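스케카 중성 보존상자 + 히베로 목록관리 프로그램, 두 달 써본 후기

2021-07-11

급하게 씁니다. 내일까지 정리보고서 내야 해서. 그래도 물어보신 분이 몇 분 계셔서 잊기 전에 남겨요.

저는 작은 마을기록실에서 문서 정리 맡고 있습니다. 상근 한 명, 저. 5월에 보존용품 예산이 조금 나와서 스케카(Skeka) 보존상자 30개랑 히베로(Hivero) 1년 이용권을 같이 샀어요. 둘이 묶음으로 나옵니다. 상자에 붙이는 바코드 라벨이 히베로랑 연동된다는 게 판매 포인트.

먼저 상자부터.

접어서 조립하는 방식이고 풀, 스테이플 안 씀. 첫 상자는 설명서 보면서 한참 걸렸는데 세 번째부터는 금방 됩니다. 뚜껑이 뻑뻑한 편. 처음엔 불량인 줄 알았어요. 며칠 열고 닫고 하니까 괜찮아짐. 손잡이 구멍은 앞에만 있고 뒤에는 없습니다. 깊은 선반에서 꺼낼 때는 이게 은근 불편해요. 먼지 덜 들어가라고 그런 것 같긴 한데.

크기는 A4 폴더 딱 맞고, 옛날 갱지 장부처럼 조금 큰 건 안 들어감. 대형은 따로 파는데 값이 확 뜁니다. 저희는 면사무소에서 넘어온 장부가 큰 게 많아서 결국 예전 상자 계속 쓰는 중. 사기 전에 제일 큰 자료부터 재 보세요. 저는 안 쟀습니다...

중성지 인증서는 요청하면 PDF로 보내줍니다. 지원사업 정산할 때 필요하신 분들 꼭 받아두세요. 메일 답장은 이틀 걸렸어요.

라벨 접착력은 그냥 그래요. 모서리가 들뜬 게 벌써 여러 장. 상자 표면이 살짝 거칠어서 그런듯. 저는 라벨 주머니를 따로 사서 끼우고 있는데 그럼 묶음으로 산 의미가 좀 없죠.

이제 히베로.

목록 입력 화면은 깔끔합니다. 기록물군 - 시리즈 - 철 - 건, 계층 다 나오고 마우스로 끌어서 옮길 수 있음. 엑셀 쓰다가 넘어오니까 이건 진짜 편해요. 지금까지 1,017건 넣었고 그중 400건은 기존 엑셀에서 한꺼번에 불러왔습니다. 불러오기가 문제인데, 날짜가 "1970년대 초"처럼 되어 있으면 그냥 빈칸으로 들어가요. 경고도 없이. 73건이 그렇게 날아가서 원본 보고 손으로 다시 쳤습니다. 원본 엑셀 절대 지우지 마세요.

검색은 빠름. 근데 한자 섞인 제목은 한글로 검색하면 안 나옵니다. 別集 이런 거. 별칭 칸에 한글 독음을 따로 넣으면 나오긴 하는데 그걸 언제 다 넣나요.

한글화는 80점. 메뉴는 다 한글이고 오류 메세지는 가끔 영어. 도움말은 절반쯤 번역 안 됨. 예시로 나오는 게 스쿠바드베리(Skuvadberg)라는 기록관 목록인데 우리랑 분류 체계가 달라서 참고는 별로 안 됐어요. 교육 영상은 좋습니다. 엘리 만니넨이라는 강사가 하는데 천천히 말하고 자막 있음. 특히 평가·폐기 편. 이건 프로그램 안 써도 볼만해요.

접근권한 설정, 생각보다 꼼꼼합니다. 건 단위로 비공개 걸 수 있고 공개 예정 연도 넣으면 그 해에 알림이 온다고. 아직 올 때가 안 돼서 알림은 확인 못 해봤습니다. 개인정보 들어간 구술 녹취록은 일단 다 잠가놨어요. 열람신청서 양식도 안에 있는데 항목을 못 고침. 저희는 양식 따로 만들어서 씀. 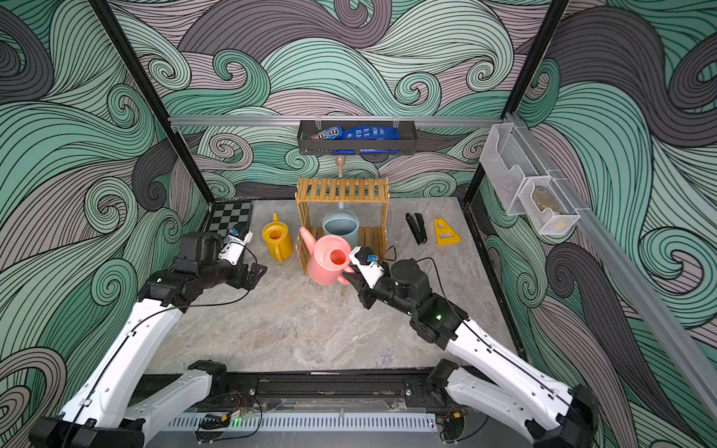 출력 기능도 말해야겠네. 검색도구를 PDF로 뽑으면 표지, 목차, 본문까지 알아서 만들어 주는데 글꼴을 못 바꿔요. 표 폭도 고정. 제목이 길면 두 줄 세 줄로 접혀서 페이지 수가 엄청 늘어납니다. 지원사업 결과물로 낼 거면 CSV로 뽑아서 따로 편집하는 게 나음. 저도 지금 그거 하다가 쉬는 중이에요.

비교용으로 튀오미넨(Tuominen) 프로그램도 체험판 잠깐 써봤습니다. 출력은 그쪽이 훨씬 예쁘고 입력은 답답함. 계층 옮기려면 창을 세 번 열어야 해요. 혼자 일하는 곳이면 히베로, 여럿이 나눠 입력하는 곳이면 튀오미넨도 볼만. 동시 접속은 그쪽이 안정적이었어요.

좋았던 점
상자 튼튼함, 계층 이동 편함, 권한 설정, 교육 영상

별로였던 점
라벨 자꾸 들뜸, 날짜 불러오기, 한자 검색, 출력 글꼴 고정

별점은 상자 4, 라벨 2, 프로그램 3.5 정도. 재구매는 상자만 할 것 같고 이용권은 내년에 날짜 문제 고쳐지면 연장할 생각입니다. 고객센터에 두 번 문의했는데 "검토 중"이래요.

대형 상자 써보신 분 계시면 댓글 부탁드려요. 장부 눕혀서 넣어도 되는지, 뚜껑은 어떤지. 저는 다시 CSV 고치러 갑니다.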